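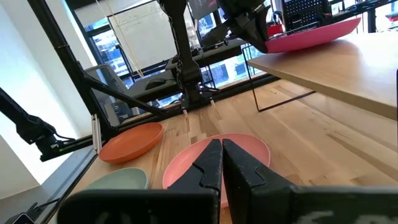
The Plates Go Up on the Shelf

Prendton — Ask Dwayne Tillman what he did before the arms and he holds up his right wrist. There's a scar across it, short and pale. Surgery, two years back. Stacking plates.

"People think it's the lifting that gets you. It's the turning," he says. "Pick up, turn, put down. All day. You do that long enough and you can't open a jar."

Tillman works the sorting room at Whitfield, a company that washes and rents dishes to office cafeterias, school halls, wedding places. The trucks go out at 5 in the morning and come back in the afternoon full of dirty plates. Those get washed in a big tunnel machine. Nobody's job is really to wash anymore. The job is what comes after, when it all has to be looked at, sorted by color and size, and put up on racks for the next customer.

On a busy day in May that was 2335 plates through one room. Whitfield's count, off the rack tickets.

And that part, the picking up and turning and putting down, is what Whitfield has been trying to hand over.

The development work happens upstairs from the offices, at a wood-topped table by a big window. Robot arms, black, clamped to the edges. Colored plates laid out in front of them. A low wooden shelf on wire legs off to one side. An arm takes hold of a plate, brings it up over the shelf, sets it down. Or doesn't. Then somebody puts the plates back and it goes again.

Kálmán Gál runs that table. He came over from a packaging firm in Bokley and he talks fast, mostly about edges.

"A plate is a terrible object," he says. "It's flat, so you can't get under it. It's round, so there's no corner. If you press the rim it tips. A mug is easy! A mug has walls. I would love it if the world ate from mugs."

The trouble, he says, is the first half inch. A person slides a fingernail under without thinking about it. The gripper has two stiff fingers and has to come at the rim from exactly the right side, pinch, then lift at a tilt. Get the tilt wrong and the plate swings. Set it down too steep and it lands on its edge and rolls, and then you are on the floor under a desk with a dustpan.

He won't give a success rate. I asked three times. "Better than the winter," was what I got.

What the floor got

Downstairs there is one working station so far, near the end of the tunnel. They call it Perov, after the project name on the purchase order, and the name stuck. Perov does one thing. It takes clean plates from the belt and racks them. Two arms, a fence at waist height, a stop button at each end.

It is slower than Tillman. Everybody in the building will tell you that, he'll tell you first. But it doesn't go to lunch, and it runs through the last hours of the shift, when people's hands used to get bad and the breakage went up.

So the day has changed shape. Tillman used to have a spot on the line and stay there. Now he's what the schedule calls a cell lead, and he walks. He clears the jams. He pulls the chipped plates before they reach the arms, because the arms will happily rack a plate with a bite out of it. He wipes the cameras, which steam up. He carries a tablet he hates.

"I'm less sore and I'm more tired," he says. "Figure that one out."

I heard some version of that from almost everyone. The old work was hard on the body but you could be somewhere else in your head while you did it. Ballgames, grocery lists, whatever. The new work is mostly waiting for something to go wrong, and you can't drift while you're waiting. Gus Obi, who's been on the evening shift longer than anyone, compared it to riding with a teenage driver. Your foot keeps going for the brake.

Obi is not a fan, for the record. He isn't against it either. What bothers him is the talking.

"We used to be four across on that line. You'd talk the whole night. I knew everybody's kids. Now it's me and one other guy and he's over the far side of the fence." He shrugs. "It's quiet is all. I brought a radio in."

Who went where

The question everyone asks, and should. How many jobs?

Whitfield says no layoffs, and as far as I could find out that's true. It's also true that two people left the evening shift and weren't replaced. Arne Ackermann, who manages the Prendton building, doesn't dodge it. He had trouble filling those spots for a long time before there was any robot, he says. People would come in for a week, feel their wrists, and go work at the grocery distribution place up the road for the same money.

"Would I have hired for them if I could? Probably. Am I going to now? No," Ackermann says. "I'm not going to dress that up for you."

Pay is the other thing. The cell lead job came with a raise, but there is only one cell lead a shift. The rest still make line wages while doing what sounds a lot like the lead's job whenever the lead is on break. Myrtle Lyons has brought this up at every monthly meeting since the station went in. She's the shift rep and she keeps a notebook.

She reads me a page of it, standing up, by the time clock. Who cleared which jam. Who had training and who had it shown to them in five minutes by somebody walking past. Who got paid at which rate. It's not flattering.

"I don't mind the machine," Lyons says. "The machine never told me it was a learning opportunity."

Ackermann says a second pay step is coming for anyone who does the full training, which is 2 days, paid. He says fall. Lyons has written down that he says fall.

Somethng they did get right, by her account, was asking. Before the station was bolted down Gál spent a week on the floor, on the line, racking. He was bad at it. Lyons says he broke more plates than any new hire she's seen and that it did more for the mood than all the slides put together. He also came away with a list. The fence was going to block the short way to the restroom, so they moved the fence. The stop button was placed for somebody his height, Lyons is five foot nothing, so now it's lower. The racks had been set up to come out on the left, where the floor slopes toward the drain and a full cart will try to get away from you. Nobody upstairs knew about the slope. Everybody downstairs had a bruise from it.

That traffic still goes both ways, some. Tillman goes up to the table when he has a slow half hour. He'll watch an arm come at a plate and tell Gál it's reaching too deep, or that nobody who racks for a living would take the middle one first. You clear the near ones, then you've got room. Gál says he's changed the order of things twice on Tillman's say-so. I asked Tillman if it felt strange, teaching it. He took a while.

"My dad laid brick," he said. "He taught anybody who'd stand there. I guess I figure it's going to learn from somebody and I'd sooner it wasn't learning bad habits."

Then a light went on over the station, and he left to go see about it. A stack of saucers had come down the belt, which Perov can't do yet. Too small, too thin. He racked them by hand, maybe a minute's work. Pick up, turn, put down. He did it very fast and he was looking at the tablet the whole time.

What's next

More plates, is the plan. Saucers by next spring if the table upstairs cooperates. Bowls are apparently fine. Gál wants a second station at the other end of the tunnel and Ackermann wants to see a year of numbers from the first one before he signs for anything. The Bokley building, which handles glassware, has asked to be left alone for now. Glass is its own thing.

Obi has put in for the training. He told me this in the parking lot, a little after 10 at night, as if it was something I might hold against him. He'd want the day shift out of it, he said. There's more people around on days.

Contact the features desk | Copyright, all rights reserved | Back to top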